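I've been meaning to write about cleaning cloths for ages, which tells you something about the kind of January I'm having. It started with the kitchen drawer, the deep one under the toaster, which would no longer shut. I pulled everything out onto the floor one Wednesday after supper and found old T-shirts cut into squares, dish towels with scorch marks, and a baby washcloth from a baby who now drives.

My mother kept hers sorted by job and would have been ashamed of me. Floor rags never came upstairs, window rags never touched grease, and the good soft ones were for the piano. I kept none of that up – I grab whatever is on top and hope for the best.

So I have a system now, borrowed mostly from my friend Catrin Parri, who cleaned vacation cottages for 11 summers and has opinions. Blue is for tables and counters. Yellow is for the bathroom, and anything gray or past saving goes out to the garage. She also taught me to fold a cloth in half and in half again, so you get a fresh side each time you turn it over. I do this beautifully for the first minute or two, and then it's a wad in my fist like always.

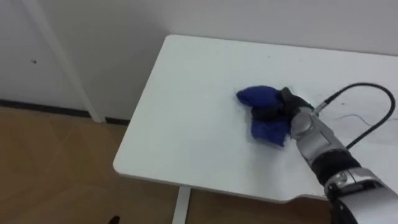

White tables are the real test, if you ask me. Every crumb and speck shows on them, and I say that as a woman who chose a white table on purpose and has been wiping it ever since. Catrin says to go over it dry first, to pick up the gritty bits, and only then with a damp cloth, working from the far side toward yourself. I used to go straight in with the wet one and just push the crumbs around in circles (my husband still does, bless him).

Washing them is easy enough. Warm water, a little detergent, no fabric softener, and please don't put them in with the fluffy bath towels unless you enjoy picking off lint. I hang mine over the rail by the back door.

The drawer shuts now, by the way. I kept two of the old T-shirt squares for shoes, and the baby washcloth went back in too, right at the bottom.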